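Two Grippers, One Sink, 321 Dishes
Pamdale test kitchen, Friday, before the coffee

White dishes. White basin. Overhead lights on full. Riltik and Brutilura both say their grippers can clear a table, so we put them on the same chore — dishes out, dishes back, no help from us.
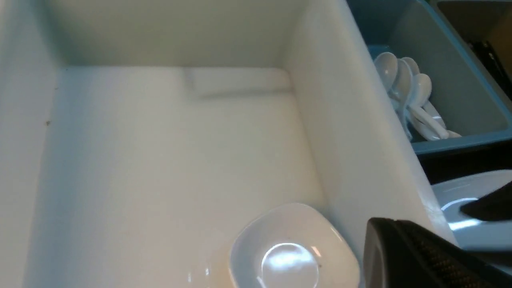
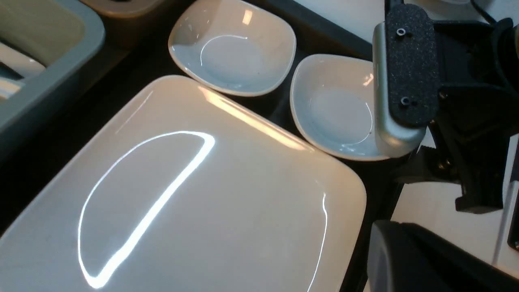
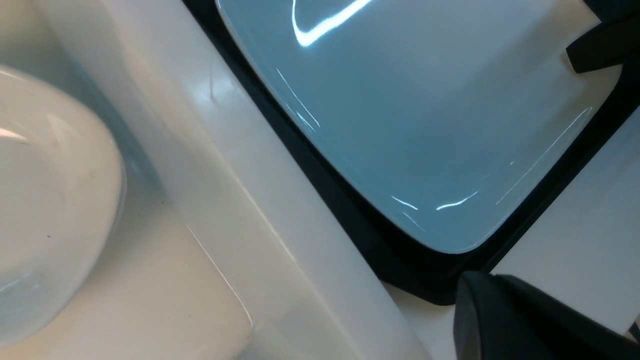

Riltik went first. Quick, a bit rude. It closes hard and trusts the pad to do the rest, fine on a thick rim, less fine on anything thin. Brutilura is slower and softer and you end up waiting on it. But glare got both of them. Look at the large square plate with the two small bowls lined up along its top edge — that bright curved band across the middle is just light on glaze, and the Dixit controller kept reading shine like that as an edge. Six bad reaches in the first hour. We dimed the lights for the next run and it dropped off.

Final tally: 321 dishes moved, 123 of them by Brutilura, which tells you plenty about speed. Drops? Riltik nine, Brutilura six. Closer than I expected, given the gap in the totals. Small saucers were the worst for both, low and slick and no room for a finger when they sit near a wall.

Setup is a wash. Riltik's cable is too short, Brutilura's software wants a restart every time you swap pads. Annoying, niether one a dealbreaker. For a busy kitchen I'd take the Riltik and buy cheaper plates.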